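Skirketti
Bags / Sleeves / Repairs / Spare parts / Basket (0)

The Vimmont Laptop Sleeve

In stock. Ships Wednesday if you order before noon, and the Wednesday after that if you don't.

Choose a size: Small / Medium / Large
Choose a color: Olive / Rust / Navy / The other navy
Add to basket

The Vimmont is a padded sleeve for a laptop. It opens at one end, the laptop goes in, and it closes again. We have been making it for long enough to be suspicious of anyone who claims there is more to it than that, though we will now go on for several paragraphs.

The outside is Ketex, a tightly woven coated canvas that starts out stiff enough to stand up by itself and relaxes over the first couple of months. If yours arrives feeling like a road sign, give it time. Do not put it in the dryer to hurry things along. We have had the dryer conversation with a lot of you and it always ends with one sleeve that fits a paperback.

Inside there is a layer of closed foam and then a brushed cotton lining. The lining is light gray in every color of sleeve. We tried black once and spent a winter answering emails from people who had lost a black charging dongle in it.

The zipper

We buy our zippers from Declercq, who make them slowly and charge accordingly. The sample we keep on the bench has been opened and closed 3000 times by whoever happened to be on the phone, and it still runs. The teeth are metal, so there is a strip of lining folded over the inside edge to keep them off your laptop's corners. Older Vimmonts had a narrower strip. If you have one of those and it bothers you, send it in and we'll sew on the wide one for the price of postage.

The zipper pull is a loop of cord. You can swap it for something nicer. Most people say they will and then don't.

What it protects against

Scratches, keys, sandwich residue, the inside of other bags, and short drops onto carpet. The foam is thicker along the bottom edge and at the corners, where things land. It will help with a drop onto tile. How much depends on the height, the tile and what kind of week you're having, and we aren't going to print a number.

Rain is fine. A spilled coffee is fine if you wipe it. A canoe is not fine. The canvas is coated but the zipper isn't sealed, and water is good at finding zippers.

What it does not do

It has no shoulder strap. It has no ring where a shoulder strap could go. There is no organizer panel with 11 pen loops, a card window and a small mesh pocket whose purpose is never established. There is one flat pocket on the back, deep enough for a charger if the charger is a reasonable size, or a notebook, or the mail. If you put all of them in there the sleeve will bulge and your laptop will rock when you set it down.

It isn't a stand, a mouse pad or a lap desk. We know what the photos on other sites show people doing with theirs.

Picking a size

Measure the laptop itself, closed, along the long side and the short side. Please don't go by the screen size printed on the box. Screens are measured corner to corner, and two laptops with the same screen can differ by the width of a thumb. Then check the table on the sizing page. If you fall between two sizes, take the larger one. A snug sleeve is a pleasure for a week and a nuisance for the rest of its life.

A hard case clipped onto the laptop counts as part of the laptop. So do stickers, if you have really committed to them.

The fit should be close enough that the machine doesn't slide when you tip the sleeve upside down over a bed. Over a bed, please, the first time.

Color

Olive is olive. Rust is a bit more orange outdoors than it looks on your screen. Navy and the other navy come from two different dye lots that were supposed to match, and we had already cut both. The other navy is slightly greener and slightly cheaper, and has ended up selling better, which we are trying to be gracious about.

All of them fade a little at the corners. Rust does it most attractively.

Care

Brush off the dry stuff. Wipe off the wet stuff with a damp cloth. For the lining, turn the sleeve inside out as far as it will go and use a lint roller. No washing machine, no bleach, no dryer (see above).

If the coating on the canvas starts to look tired, rub in a thin layer of canvas wax, and then leave the sleeve somewhere airy overnight before you put an expensive object into it.

Repairs

We fix Vimmonts for as long as we can get the parts. Seams are free. A new zipper costs 50 dollars, most of which goes to Declercq. Chewed corners are quoted one at a time, after we've seen the corner. Please empty the back pocket before mailing anything to us. We have a drawer of other people's grocery lists and would rather not start on a second one.

Turnaround is around two weeks, longer in January, when everyone finally gets to the bag that broke in the fall.

Returns

Unused, any reason. Used, a good reason. If it has been in the dryer, we will know.

How many do you make?

We cut the canvas in batches of 1000 and sew until it runs out. When a size is gone, there's a gap before the next batch and the button up top will say Wait. It means that. Leaving your email gets you one message when the size is back, and then silence – we don't have a newsletter, and nobody here wants to write one.

Questions we get a lot

Can I get my initials on it?
Yes, up to three letters, stitched on the back pocket in thread that matches or thread that doesn't. Initialed sleeves can't be returned unless we got the letters wrong. We have gotten the letters wrong.

Will it fit under an airplane seat?
Easily. So will you, at the current rate.

Does it smell?
For a few days, of canvas and faintly of crayons. Leave it open on a chair.

Can I carry a tablet in it?
You can. The small size holds a tablet and its keyboard together with a little room left over. A tablet alone will rattle.

Is there a leather version?
There was. It was handsome and heavy and it showed every fingernail. We stopped.
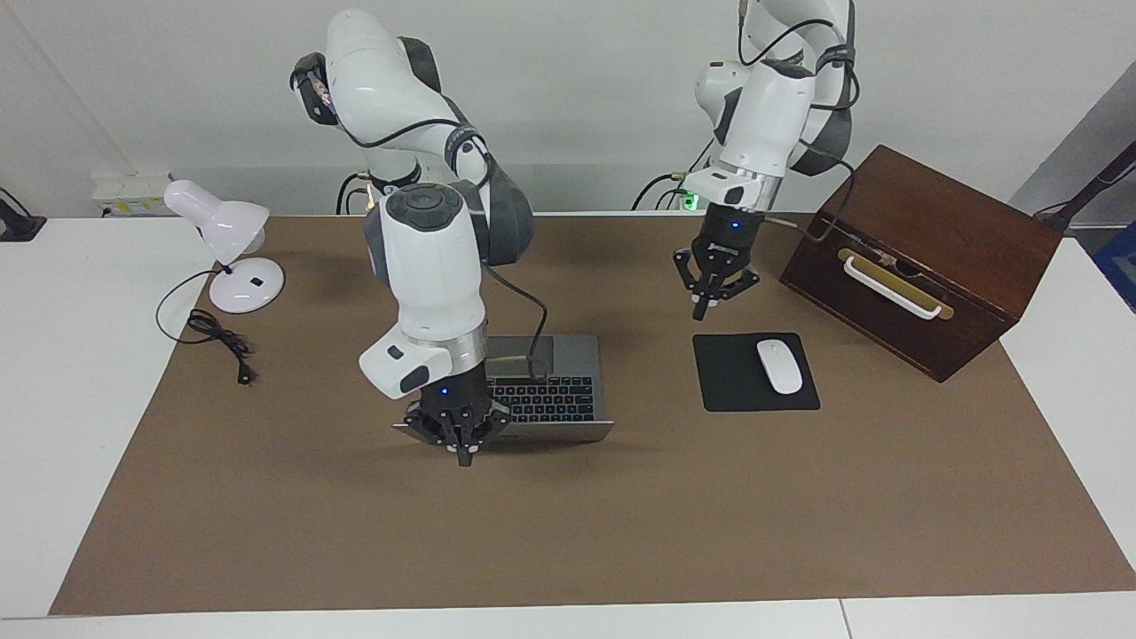

I've had the medium in the other navy for a while and would add that the back pocket is tighter than this page makes it sound. A slim charger goes in fine, but mine has one of those fat bricks and I ended up carrying it in my coat. Zipper is great. Mine did smell like crayons, for longer than a few days, and my kids were disappointed when it stopped. Four stars, would be five with a strap, and yes, I read the part about the strap.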